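Hardware > Desktops & Small Servers > Storage and Drives

Old office tower as a backup box: keep the spinning drive or not?

tradska_fan
I have an office tower with the side panel off and am deciding what to do with its storage before it goes into service as a backup target. It will take one nightly job from two laptops, starting at 2 in the morning, and sit idle the rest of the day. Current contents of the backup set: 190 GB. Operating system is on a separate small SSD. The data drive is a 3.5-inch SATA disk of unknown age.
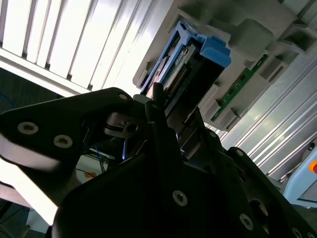
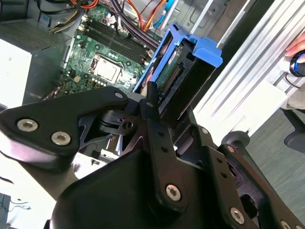
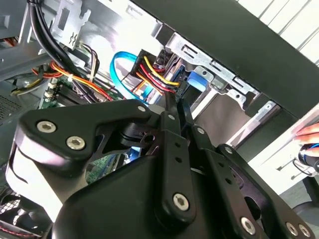
Computer internals in all three.

Questions, in order of importance:

1. Is there any reason to keep a mechanical drive for a job this small?
2. If it stays, what SMART values would make you pull it?
3. Does it make sense to spin it down between jobs?

moen_k
1. Cost per gigabyte, and at 190 GB that argument is weak. Any 500 GB SSD covers it.
2. Attribute 5 (reallocated sectors), 197 (pending) and 198 (offline uncorrectable). A nonzero 197 that does not clear after a full write pass means the drive goes in the recycling. A small static number in 5 I can live with on a second copy, never on an only copy.
3. Once a day is fine. The start/stop rating on desktop drives is high enough that one cycle per night will not be what kills it.

Post the smartctl output.

Haso
Disagree on point 1. For a backup target that gets powered down or left alone for long stretches, I want the mechanical drive. A consumer SSD is specified for retention without power for a limited time, and that time gets shorter as the cells wear. A disk in a drawer for two years usually reads back.

moen_k
The machine is on every night. Retention without power does not apply to this case.

Haso
It applies the first time the box is switched off and put in a closet, and that happens to most of these boxes. I am describing how they get used.

tradska_fan
It will be on all the time. SMART output, trimmed:

5 Reallocated_Sector_Ct: raw 13
9 Power_On_Hours: raw value is garbled, shows a huge number
197 Current_Pending_Sector: raw 0
198 Offline_Uncorrectable: raw 0
199 UDMA_CRC_Error_Count: raw 218

Long self-test is running now.

gikitov
199 is the interesting line. CRC errors are counted on the link between drive and controller, so look at the cable before blaming the disk. Write down 218, swap the SATA cable, run a few hours of reads and check again. The counter never resets. What matters is whether it moves.

The power-on hours are probably packed with a second value in the upper bytes. Try smartctl with -v 9,msec24hour32 and see if it turns into something sensible.

moen_k
Agree about the cable. 13 reallocated with 0 pending is acceptable for a second copy. Log it monthly. If it goes from 13 to anything else, replace the drive.

Alvar Blomqvist
I would not accept 13. On the drives I have retired, a count that had started to move kept moving, and the interval between the first few bad sectors and a real failure was short enough to be annoying. The drive costs less than the evening spent restoring.

Also, check which ports you are using. On some office boards the ports run at different speeds, and the optical drive often sits on the slow one. No issue for a hard disk, but if you fit an SSD later you will want the fast port.

Haso
"Had started to move" is the key phrase. We have one reading. One reading says nothing about movement.

Alvar Blomqvist
True, and I would still not wait for the second reading with someone's only backup on it.

tradska_fan
Not the only backup. There is an external disk that gets connected on Thursday and then goes back to the office.

Alvar Blomqvist
Then my objection is smaller. I would still replace it – but there is no hurry.

gikitov
What file system? If ext4, you have no data checksums and will not notice silent corruption until you restore. Btrfs or ZFS on a single disk cannot repair file data without a second copy, but a scrub will at least tell you which files are damaged.

tradska_fan
Ext4 at the moment. The backup program does its own checksums and has a verify command.

gikitov
That is good enough if you schedule the verify. Read all of the data, not a sample. 190 GB off one disk is done before breakfast.

tradska_fan
Update. Long test completed without error. The msec24hour32 option works and hours now read normally. Swapped the SATA cable and read the whole disk twice: 199 is still at 218, 5 is still at 13. Keeping the drive for now with a monthly log entry, next one in April. Spin-down set to 30 minutes – will revert if the job starts timing out on wake.

moen_k
Timeouts on wake are usually the client giving up. Raise the client timeout first and leave the spin-down alone.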